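Home Kitchen Coffee Gear Guides Contact
How to store coffee beans so they last
By Adebayo Effiong
March
3 min read

Beans go stale from air, light, heat and moisture, and most kitchens supply all four. You don't need special equipment to slow it down.

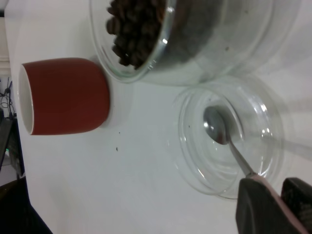

Start by buying less. A 1 kg bag is cheaper per cup, but if you drink one coffee a day you'll be working through it for two months, and the second month won't taste like much. Look for a roast date on the bag. A best-before date tells you very little.

Choosing a container

Anything clean, dry and airtight will do. Glass is easy to wash and doesn't hold old smells, but it lets light in, so a glass jar belongs in a closed cupboard. Ceramic and steel can stay on the bench. Match the size to the amount you buy — a half-empty jar is half full of air.

Old oils are the usual cause of a rancid smell. Wash the container in hot soapy water between batches, lid and seal included, and let it dry completely overnight before refilling.

Where to keep it

Pick a cupboard away from the oven, dishwasher and kettle. The shelf above the stove is the worst spot in the house. I had mine there for years and blamed the roaster.

Skip the fridge. Beans pick up moisture and the flavour of whatever else is in there.

Freezing

The freezer is fine for beans you won't get to within a few weeks.

1. Divide the beans into portions, each enough for one week. Mine are 103 g.
2. Seal each portion in its own bag and press out the air.
3. Write the roast date on the bag.
4. Take out one portion at a time and leave it sealed on the bench until it reaches room temperature. Opening it cold puts condensation on the beans.
5. Tip it into your everyday container. Don't refreeze it.

Grinding

Grind just before you brew. Ground coffee loses its aroma far sooner than whole beans, whatever you keep it in. If you don't own a grinder, ask the shop to grind a small bag and go back more often.

Use a dry spoon or scoop every time, and put the lid straight back on.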